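Chapter 5
Bins, Lids and Small Waste

Kagiso Jacobs kept a household diary for a year and wrote down each thing her family threw away. The total came to 3,756 items over 52 weeks. Most of them were small: tea bags, labels, bits of string, pencil shavings. Small waste of this kind rarely goes straight to the kitchen bin. It collects on desks and worktops, and a table bin is meant to catch it there.

This chapter looks at the table bin as a piece of household equipment. It covers the body, the lid, lining and emptying, and where to stand the bin on a shared table.

5.1 The body

Table bins are often round, with no corners for crumbs to lodge in. A pale colour shows marks early, so the bin tends to get wiped more often.
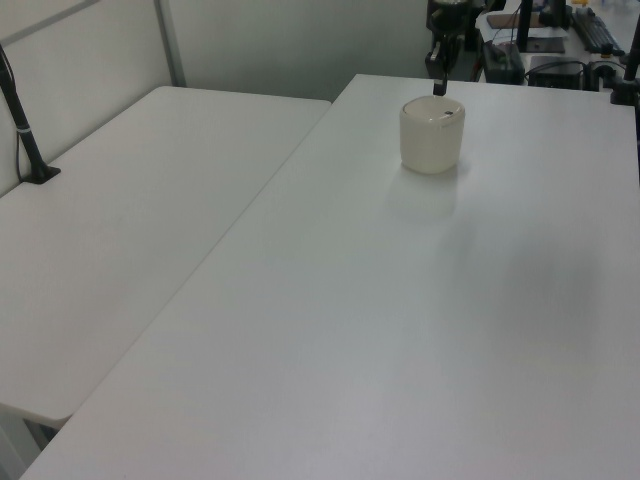
Figure 5.1 A cream-coloured container with a slightly domed lid, on a white table.

5.2 The lid

A lid hides the contents and holds in smells. Lift-off lids are easy to wash but get put down and mislaid. A swing lid stays with the bin and turns on two small points at the rim. When it tips, one side drops into the bin and the other stands up, leaving a gap for the waste. Check the points when you clean the lid, as dirt there makes it stick.
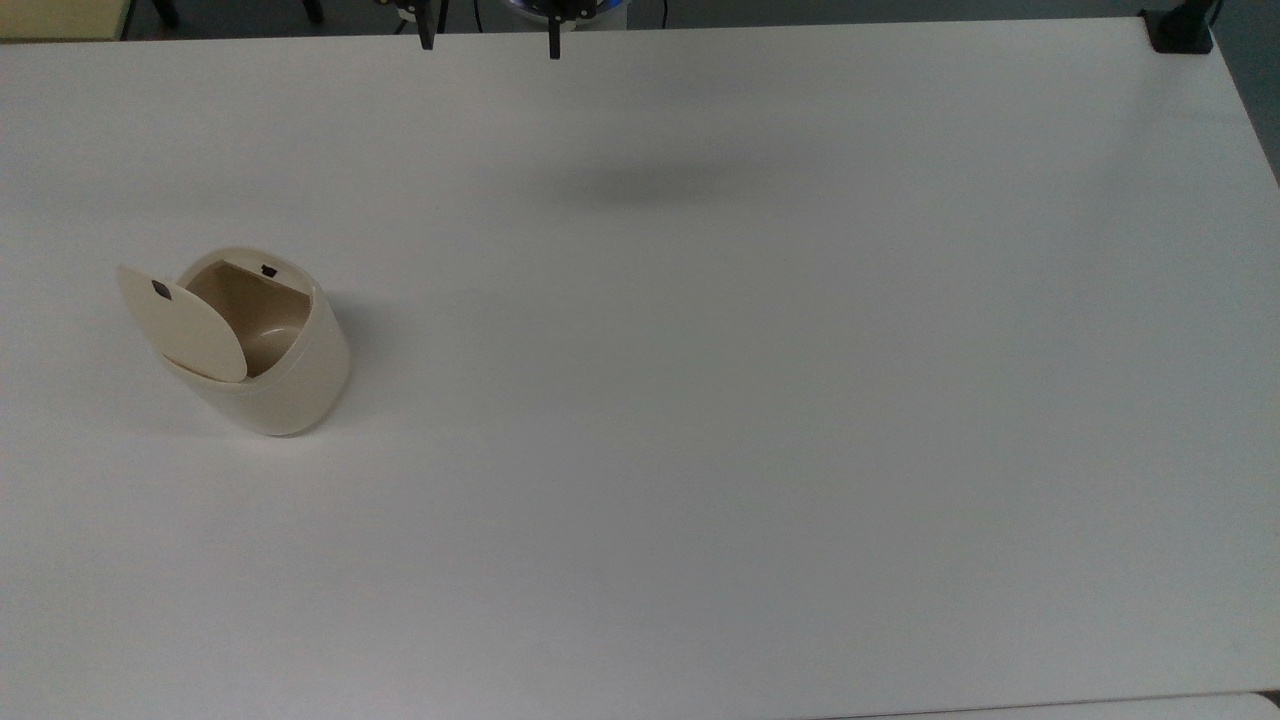
5.3 Lining and emptying

Before you read on, find a small bin at home or at school and note what is in it. You will need your notes for Exercise 2.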